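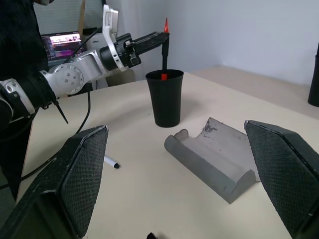

Sorting out a shared desk: pens, glasses, and a cup that keeps tipping

Posted by Kevser Bayram, 10/31/18

We have a long cream-coloured table at work that 4 of us share. Everybody leaves small stuff on it. Pencils, whiteboard markers, a hard glasses case, sunglasses, a couple of plastic plates, used tissues. I tidy it at the end of the day and it's back to the same mess by lunch.

I put a black plastic cup out for the loose pencils. It's narrower at the bottom than the top and it's light, so it goes over if you drop something long in it. There is also a proper pen holder at the back but it's full of red and orange pens and I don't want to cram more in.

What I'd like to know is whether to weigh the cup down or get something else, and where glasses should go so they don't get scratched. I don't want to spend more than $60 and I can't screw anything to the wall. 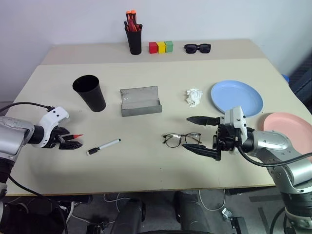

The table is two panels with a seam between them, and small things tend to stay wherever they were put down on the front one. The back one is up against the wall and it stays neater. I did think about drawers underneath but people need the leg room.

Bendik Fagerlund

Keep the cup and put some weight in the bottom. I used a handful of clean aquarium gravel with a circle of felt on top so the pencil points don't get chewed up. Coins work too. You want the weight low, so don't fill it more than a quarter of the way. Store pencils point up if you can see well enough not to stab yourself, otherwise point down is fine.

Whiteboard markers should lie flat. They can go streaky if they stand with the cap up for weeks. Any shallow tray will do. I have a Skarham one that was cheap and fits 2 rows of markers.

For the glasses, put them back in the case and shut the lid. If they have to sit out, fold them and lay them with the lenses facing up. Keep the case on the back panel where it won't get elbows in it.

Also go through that pen holder. Test every pen on scrap paper and bin the dead ones. I did ours in July and got rid of more than half, and after that there was space for the pencils.

Darine

bin under the table for tissues. plates go back to the kitchen. that's most of it gone

Kevser Bayram

Thanks both. Gravel is in the cup and the felt is cut. I'll go through the pens on Friday and look for a tray on the weekend. The bin is a good idea, there's a spare one in the hallway I can use.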